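Ties and timber at the Ivlow repair rooms

January is usually a sleepy month at Ivlow, but the upstairs room has hardly had a quiet hour since the new tie racks arrived. The wardrobe project run by Caldeira, the neighbourhood clothing library, has moved on from coats and scarves to neckwear, and there's a lovely great pile of it to get through: 300 ties, all donated, all waiting to be hung, sorted and lent out for job interviews, formals and weddings.

The first thing you notice is the tabletops. They're pale blond timber with a beautiful strong grain, long lines sweeping off on the diagonal and, in one spot, a set of ovals nested inside each other like ripples in a pond. It's the kind of surface you want to run your hand over (I did, twice!).
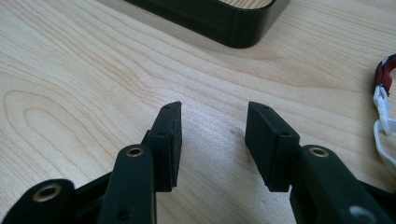

Room for every tie

Anderson Lins, who looks after the formal wear at Caldeira, is thrilled with how the hanging is coming along. "A tie that lives in a drawer gets forgotten," he told us. "Put it on a rack and someone falls in love with it by lunchtime."

The racks are simple black metal ones, a single bar with short pegs, and they sit on the table while the sorting goes on. Plain ties are going to the Prorkley branch and the stripes are staying at Ivlow, with a few bow ties set aside for the school formal crowd. Silk takes a bit of patience, and Anderson is firm that the knots come out before anything goes near a peg. Creased ones get a night on the rack before anyone reaches for the iron, and the colour of the lining is noted on the tag so that a repair can be matched later.

My favourite so far is a dark maroon number with fine white diagonal stripes, very smart indeed, and I'd happily borrow it for my cousin's wedding if somebody doesn't beat me to it.

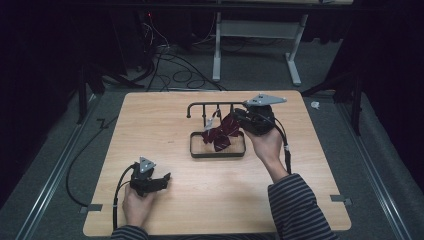
The maroon stripe at the rack, with the tray underneath.

Borrowing opens at 10 am once the last of the tags are on. Members can take two ties at a time for a fortnight, and 60 of the best silk ones will travel to Darnimier for the careers evening at the library there. Caldeira is still keen to hear from anyone with tie racks or padded hangers to spare. Drop them at the Ivlow front desk, and please pop your name on the bag.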